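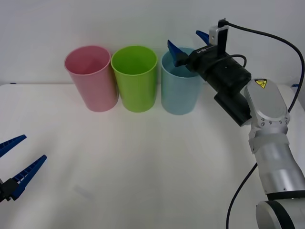 # petska

Hi! Petska is my little collection of lemonade, cordial and squash recipes, kept as plain text files so I can search them, fix them and print them without opening three different apps. I started it after my recipe binder got soaked for the second time (same shelf, same leaky jug, I never learn) and I've been adding to it ever since.

There are 304 recipes in here right now. Most are mine or came from my family, a good chunk were copied out of old community cookbooks from Grivness, and the rest got scribbled on the backs of receipts at potlucks.

## What's in the folders

- `cordials/` – syrups you dilute. Elderflower, black currant, rhubarb, that kind of thing.
- `fresh/` – drink it the same day or it goes sad.
- `fizzy/` – anything with soda water, plus two ginger beers that need real fermenting. Please read the notes in those before you use glass bottles!
- `big-batch/` – party sizes. Everything makes 12 servings, so you can double or halve it in your head.
- `unsorted/` – sorry.

Each recipe is one file. The top few lines hold the name, where it came from, the yield and the season, then you get ingredients, then steps. If a line starts with `??` it means I couldn't read the handwriting and took a guess.

## Measurements

Everything is in milliliters and grams, with cups in parentheses when the original used cups. I know, I know. But the Grivness cookbooks were written by people who owned very different cups, and one of them measures sugar by the "coffee can," so I had to pick something and stick to it.

The biggest recipe is the Virág punch in `big-batch/`, and it's the one exception to the serving rule. It makes 2000 ml of concentrate, and you'll want a bigger pot than you think. I boiled it over in October and was still finding sticky spots behind the stove weeks later.

## The script

`kuder.py` scales a recipe up or down and prints a shopping list. Run it like this:

```
python kuder.py fresh/mint-lime.txt --times 2
```

It's pretty dumb. It multiplies numbers and that's all, so if you scale a fermented recipe it'll happily scale the yeast too, and you shouldn't let it. It also has no idea what "a handful" is. I keep meaning to fix that and then I go make lemonade instead.

## Things I'd love help with

- Sugar-free versions. I've tried a few sweeteners in the cordials and most of them taste odd after a week in the fridge.
- Anything with sea buckthorn. I have exactly one recipe and I don't trust it.
- Typos, especially in the amounts. If something says 30 lemons it probably means 3, but please tell me which file so I can go check the original.

Open an issue or just send me the text, whatever's easier. I usually go through new stuff on Thursday evenings.

## License

Use the recipes however you like, share them, change them, put them on your own site. If you print a whole batch as a booklet I'd love to see it – and please keep the "where it came from" line at the top of each one.

The script is MIT, see `LICENSE`.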